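Arketti Bench Top, Gray

Work surfaces for assembly, repair and inspection
Made by Hornico. Sold and shipped by Drekent.

Overview

The Arketti is a replacement top for standard workbench frames. It comes as a single long panel with a matte gray face and square corners. You can fit it to the Hornico two-post and four-post frames, or to any steel frame with a flat top rail and room for screws from below.

We have stocked the Arketti for several seasons now. Most go to small repair shops, school workshops and people setting up a bench in a garage. The gray face hides pencil marks and light scuffs better than the white version, which has been dropped from the range. The edges are banded on all four sides.

Load and size

The 200 cm top is rated for 150 kg, spread evenly, when it is fixed to a frame with a center rail. Without a center rail we don't recommend putting a vise or a bench grinder in the middle third. If you plan to mount a vise, place it over a leg and use the backing plate sold with the frame. Bolts through the top should have wide washers on the underside.

The panel is not meant to be used as a cutting surface. Lay a mat or a scrap board over it before you drill or cut.

Surface

The face has a low sheen, so a bench lamp can sit close to the work without much glare. Small light-colored parts are easy to find against it. Dark screws are harder to spot, and customers who handle a lot of them usually add a parts tray or a magnetic strip along the back.

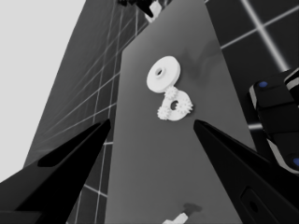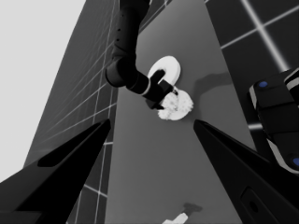

Solvents are fine if you wipe them up soon after a spill. Acetone left standing will dull the face and the mark can't be polished out. Hot soldering irons should stay in a stand. For daily cleaning use a damp cloth and a little dish soap, then dry the banding, especially at the corners.

Fitting

Two people should lift the top. Set the frame level first – a twisted frame will put a slight rock in the panel that no amount of tightening will fix. Lay the top face up on the rails, check the overhang at both ends, and mark the screw positions from below. Pilot holes should be 14 mm deep. Drive the screws by hand for the last few turns.

Let the panel sit in the room overnight before you fit it. In winter it may arrive cold from the truck, and the banding can be brittle until it warms up.

What's in the carton

Bench top, gray
Screws and washers for a Hornico frame
Small tube of edge glue
Fitting sheet

The frame, backing plate and vise are sold separately. The Lý drawer unit fits under the Arketti at either end and needs its own rails, which come with the drawers. Two units will fit side by side on the longer frame, but you lose most of the knee room.

Ordering

Order number: 2580
Color: gray only

Orders placed before noon on Wednesday go out on that week's truck. Later orders move to the next one. The carton is long and will not go through some stairwells, so please measure the turns before ordering to an upper floor. Delivery is to the door or loading dock.

Check the corners before you sign for the carton. If one is crushed, write it on the delivery slip and keep the packaging until we have replied. Tops can be returned if they have not been drilled. We can't take back a panel once there are screw holes in it, even if the holes are only on the underside.

Replacement edge banding is sold by the roll and ships by regular mail.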